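Section 4. Setting up and looking after the hand-held gripper pair

Read this section before you switch anything on. The quick card in the Fenirex box says the pair is ready for use in three minutes. It is ready in three minutes if somebody else has already done steps 1 to 9.

4.1 Before you start

You will need:

Both grippers, left and right, each with its own cable
The small hex key from the lid of the case
A flat board for the work surface
A soft dry cloth
A steel rule
The Renell logging software, already installed

Check that the left gripper is the left one. The two bodies look alike and the stickers supplied by Fenirex come off with handling. The serial number ends in L or R, and that is the only mark worth trusting.

CAUTION: Do not plug in either cable while the fingertips are being adjusted. The tips are light but they close without warning when the unit starts up.

4.2 Fitting and checking the top plate

1. Lay the gripper on its side on the cloth.

2. Set the metal plate on its mounts and start every screw by hand. If one will not start, take the plate off and begin again. Forcing it strips the thread in the body, and the body cannot be bought separately.

3. Tighten the screws a little at a time, going from one to the next and back.

4. Hold the body still and try to rock the plate. There should be no movement at all. The supplier's leaflet allows "slight play". We do not, as any play at the plate shows up in the record as movement of the hand.

5. Do the same with the other gripper.

Note: Thread lock is sold as an extra for this job. We tried it on one pair and saw no benefit over checking the screws every morning, and the plate was harder to get off when it was needed.

4.3 Fingertips

6. Close the fingertips by hand and look at them against the light. The faces should meet along their whole length.

7. If they meet only at the point, loosen the tip screw, press the tip home and tighten again. Repeat until the gap has gone. Two or three goes is normal.

8. Open the tips fully and measure between the faces with the steel rule. Write the figure in the log for that gripper. Compare it with the last entry, not with the figure printed in the leaflet, which has not matched any unit we have had.

Worn tips should be changed as a pair. Fenirex gives a life of 440 hours. Treat this with care, because the leaflet does not say what the tips were gripping during those hours. Cloth is kind to them. Hard plastic and wire are not. Inspect them after every 50 runs and change them when the edge feels rounded.

4.4 Cables

9. Run each cable back over the hand and away from the work. Leave enough slack to reach the far side of the board with the arm straight.

10. Put on the grippers, then sweep both arms slowly over the whole working area. If a cable pulls, stop and give it more length. If it drags an object along with it, move the cable further back.

11. Plug in the left unit first, wait for its light to turn steady, then plug in the right.

The order in step 11 matters with Renell software older than the December release. After that release it is supposed not to matter. We still do it in the old order and suggest you do too.

CAUTION: Keep spare cable off the floor where people walk. Tape it or hang it up. A pulled cable can take the connector out of the body, and that repair is not covered.

4.5 The work surface

12. Lay the board on the table and press on each corner. Pad any corner that rocks.

13. Wipe the board and let it dry.

14. Put the container to one side and the object to be handled where either hand can get to it. Both should be within reach without leaning.

There is an accessory mat by Nakamura that is sold as improving tracking. It may do so under their own lights. Under ours it gave the same results as a plain pale board, and it marked easily. Buy it if you like the look of it.

4.6 Trial run

Do a trial run whenever plates, tips or cables have been touched. Use something stiff, light and awkward, as a soft object will hide a bad grip. A clothes hanger and an open basket will do very well. Start by taking the hanger at one shoulder with one gripper while the other stays open and clear.
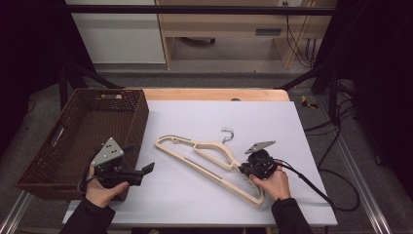 15. Close the gripper slowly and stop as soon as the object is held. Squeezing harder will not cure a tip that is out of line.

16. Lift, hold still for a slow count of five, and set the object down again. Watch for turning. If it swings round between the tips, go back to step 6.

17. Move the object into the container and let go. Then change hands and repeat.

18. Open the log and look at both traces. Each should show one clean close and one clean open for every move.

The software gives the session a quality score out of 100. Do not rely on it. We have had a high score from a run in which one gripper was not plugged in, and a low one from a run with nothing wrong that we could find. Look at the traces yourself.

4.7 If something is wrong

One trace is flat: check the plug at the body end first, then at the computer end.

Both traces jump at the same moment: the table has been knocked, or the board is rocking. See step 12.

The tips close but the trace shows them half open: set the zero again with the tips pressed together by hand. If the fault comes back the same day, the sensor is going. Skarkamero will repair it, though they ask for the whole gripper with its plate and cable, so take a note of your plate screws before you pack it.

The plate has worked loose: throw away that session's record and begin again from step 1. There is a setting in the software that claims to correct for a loose plate afterwards. Leave it switched off.

4.8 At the end of the day

Unplug the right unit, then the left. Wipe the tips with the dry cloth. Coil the cables in wide loops, never around the body, and put the hex key back in the lid.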